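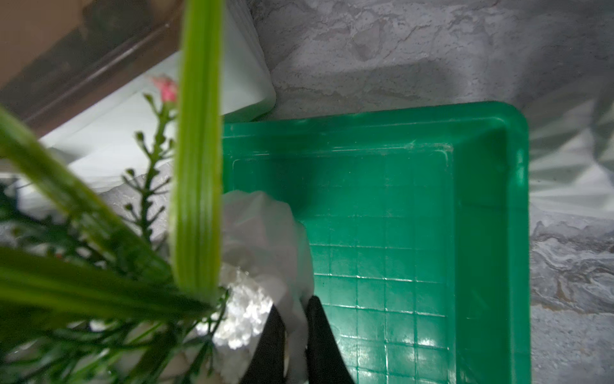 Ivine 0.14 gallery: perception and planning on deformable objects

Ivine is the grasp planning layer Rultia runs on top of its own segmentation service. Release 0.14 changes how the planner treats thin plastic, and most of the tuning was done against wrist camera views with heavy occlusion. A crumpled white bag between two black fingers over a green tray is typical input: the folds are semi-translucent, the tray floor throws small specular highlights through its grid, and the out-of-focus leaves on the left take a third of the image. The old mask head tended to merge bag and highlight into one region. The new one keeps a per-pixel confidence, and the planner reads that directly.

Notes on the view

Segmentation. Glare on the ridged tray floor was the largest source of false bag pixels. Svyatoslav Antoniuk added a loss term for saturated patches and relabeled 1,318 images from the Sampaio set to support it.

Near-field occluders. Foliage close to the lens is now tagged as an occluder before depth is fused. Earlier builds passed it to the collision map as a solid wall, and the planner refused valid approaches from that side.

White on white. The granular block beside the bag is nearly the same color. Texture features separate the two at full resolution; at half resolution they still bleed together — issue open.

Finger model. Both fingertips enter from the bottom of the image, so the self-mask is rendered from joint state instead of being learned. Eduardo Prata wrote the renderer. Budget is 14 ms per pass on the Voldale controller.

Replay. The regression suite holds over 2,000 recorded approaches. A merge is blocked if mask latency exceeds 80 ms on any of them.

Known limits

Clear film without visible creases is still missed. Gripper width is commanded from the mask outline, which overestimates the bag when a fold lies flat along the tray ledge. A fix is on the branch and has not been scheduled.

Page last updated 6 March 2023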